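Serving the Last Cup: How Pretstead Rebuilt Its Station Refreshment Rooms
April 12, 2023

When the refreshment room on the eastbound platform at Pretstead closed, the town lost more than a place to buy tea. The room had opened before the first train and stayed open after the last one, and for many residents it served as a waiting room, a meeting place and an unofficial lost property office. Its doors remained locked for seven years.

The reopening is the work of the Magsi Trust, which took a 60-year lease on the building and has since acquired two more rooms along the Eltano line. The Trust's position is that a station without somewhere warm to sit is only partly open. Its first annual report put the matter plainly: passengers will forgive a late train more readily when they have a chair.

Restoration proceeded slowly. The ceiling at Pretstead had been painted many times, and the original cream color was found only behind the clock. The long bench along the north wall was repaired in place. New upholstery was woven by Altutex, whose mill stands within sight of the tracks and once shipped its cloth from the same platform.

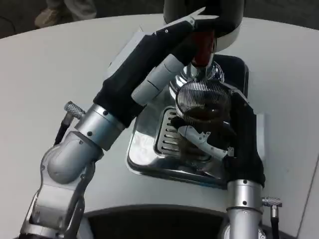 Prices were the subject of long discussion. The Trust wished to keep a plain cup of coffee within reach of daily travelers, while the lease required the rooms to meet their own running costs within 3 years. The compromise is a commuter card, sold at the counter, which covers 10 hot drinks and carries no expiration date. Cards may be shared within a household, and several local employers now buy them for their staff.

Opening hours follow the timetable. On weekdays the Pretstead room is unlocked before the early service to Eltano and closes once the final train has cleared the platform. Hours are shorter on Sundays and public holidays. Passengers holding a valid ticket may sit without making a purchase, a rule carried over from the original railroad company.

The second room is due to open in May, with the third to follow when roof repairs are complete. Residents who hold photographs or menus from the earlier period are invited to lend them for copying. Items may be left at the Pretstead counter during opening hours.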